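The No-Clutter Month, Week Two

May 11, 2018

My sister-in-law Gizella sent me the link in December, and I ignored it until last month. It's a decluttering plan. You get rid of one thing on the first day, two on the second, and so on, and by the end of the month you're supposed to feel lighter. I didn't feel heavy to begin with, but my husband had tripped over the same box of canning jars twice in the hallway and I was running out of arguments.

So I signed up. It's free, although there is a workbook, and the workbook isn't free. I did not buy the workbook. 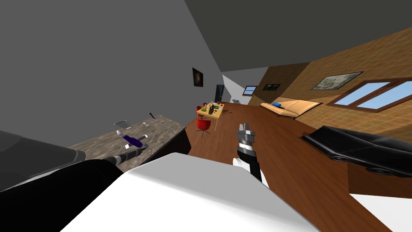

The first few days were easy, and I suspect they're meant to be. Dried-up markers, a colander with one leg, the charger for a phone we haven't owned in years. DH got into it and started bringing me things from the garage. I told him a broken rake shouldn't count because he was going to throw it out anyway. He said that was true of everything on the list, and I had to think about that one for a while.

Then we got to clothes. The emails say to hold each item and ask if it belongs to the person you are today. My brown winter coat belongs to the person I am when it's cold out. It stayed.

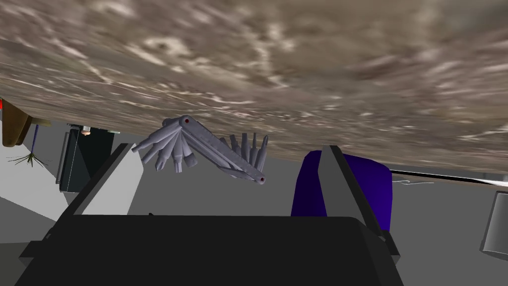
What the emails leave out

Where does all of it go? The plan talks about "releasing" things, which makes it sound as if they fly off. I drove two loads to the donation place on Wasilewska Street and the man there, very nice, turned down half of it. No pillows, no car seats, no glassware without a mate. So I released those back into my trunk, where they still are.

I also wonder about the woman who finished the whole thing and says she got rid of 2,402 items. Was she counting paper clips? Damian, my oldest, figured he could beat that with his LEGO alone, and then got upset when I asked if he was offering.

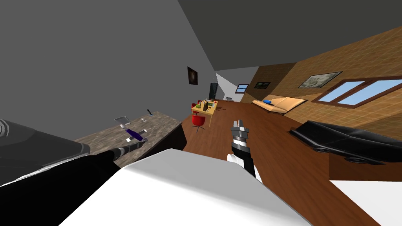 A simulated apartment with a long wooden floor.

My friend Lucyna did the plan last year and swears by it. I went over there for coffee and her kitchen did look wonderful. I also needed a measuring cup while I was there and she had to borrow one from next door.

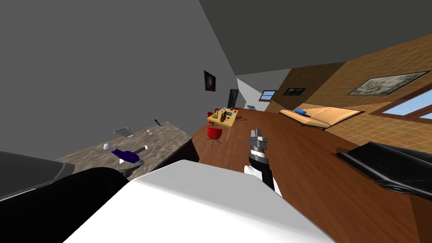

I'll admit the hall closet is better. The door closes now, and I found the good scissors plus a gift card I'd given up on. I'm keeping going through the end of the month, mostly because Gizella keeps asking. But the canning jars are staying. We moved them to the basement, and tomatoes go in the ground next week.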